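Hulluler Computer Drop-Off: Frequently Asked Questions

Last updated 10/17/24

What do you take?

Desktop towers, laptops, monitors, keyboards, mice, cables and small printers. They don't have to work. We don't take tube TVs, microwaves or anything with a compressor in it. For those, call the Ilavville transfer station.

Do I need to take the computer apart first?

No. Leave the screws in and the side panel on. If you want your hard drive back, tell us at the counter and we will pull it for you.

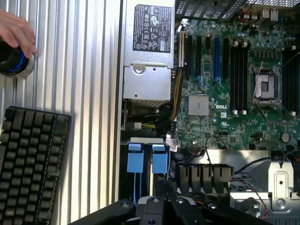
A Dell desktop with the case open.

Is there a charge?

Towers and laptops are free. Monitors are $4 each. Businesses bringing up to 30 items can use the regular counter. For more than that, email Hoi-yan Lui and set up a time at the back entrance.

What happens to my data?

Drives are wiped before a machine is passed on. Drives that can't be wiped are shredded. If you need a certificate for either one, ask when you drop off – we can't match a drive to an owner later.

Please sign out of your accounts before you come in.

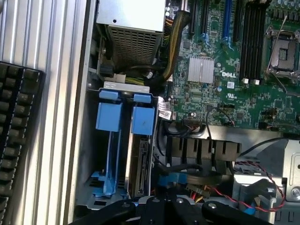

Laptops with a firmware password are a separate problem. If we can't get past it, the laptop goes to parts, so remove the password at home if you still know it.

Where do the working machines go?

Most go to the Elus lending program, which gives them to students and job seekers in the county. The program has placed 900 computers so far. Awuor Temba handles applications and can tell you how long the wait is.

Can I get a receipt for taxes?

Yes. The receipt lists what you brought, but we don't put a value on it.

My computer is very old. Is it still worth bringing?

Yes. Even if it can't be lent out, the metal and boards are recycled. Memory and power supplies are often kept as spares.

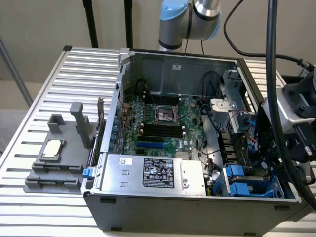
Can I buy parts from you?

Sometimes. The parts shelf is by the front desk and prices are on the bins. Parts are sold as is – no returns.

Do you fix computers?

No. Poon, two doors down, does repairs.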